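Two pads, one drawer of cutlery
Comparing finger pads on a hand-held gripper is slow work, and most of it happens at the kitchen table

By Samina Zaidi

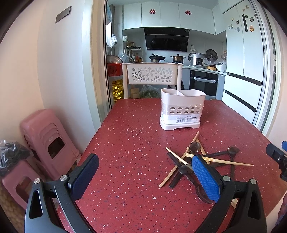
The Tomley pads were the ones everyone expected to win. They are softer, they cost more, and on the bench at Lotside they had held a full coffee mug without slipping. The Jevine pads are firmer, with a coarser texture, and had been ordered mainly as spares.

Chopsticks changed the order. A chopstick is thin, light and tapered, and it rolls. When several are lying across each other, the fingers have to close on one and leave the rest alone. Over 100 picks with each set of pads, the Tomley pair dropped or missed 19. The Jevine pair missed fewer than half that number, and most of those were sticks lying almost parallel to the fingers.

The task was the same each time. Utensils were tipped onto the table in a loose pile, and the operator, holding the gripper by hand, moved them one by one into a caddy. Nothing was straightened first. If a piece rolled out of the pile it was picked up from where it stopped.

Spoons gave a different result. Dark spoons with a rounded bowl are easy to take by the handle and awkward by the bowl, and here the softer pads did better. They gave a little as they closed, and the spoon turned less on the way up. With the Jevine pads the operator had to go for the handle almost every time, and a handle buried under another spoon meant moving the top one first.

Siddiqui, the small workshop that machines the fingers, suggested a third variable: the angle at which the two fingers meet. On the current version they pivot on screws, and a small change in how far those are tightened alters the feel of the trigger. After 200 cycles one side had worked slightly loose. A drop of thread locker fixed it, but the first day's figures had to be thrown out and the runs repeated.

Home kitchens are harder on a gripper than the bench. Speckled surfaces make it difficult for the camera to separate a small object from its background, and light from an open doorway shifts through the afternoon. The team now logs the time of every run for that reason. The log stood at 2,355 entries when I last saw it, covering all the utensils and both sets of pads.

Lotside has settled on the Jevine pads for now — mostly on the strength of the chopsticks. A softer version with the same texture is due in November, and the spoons will be done again then.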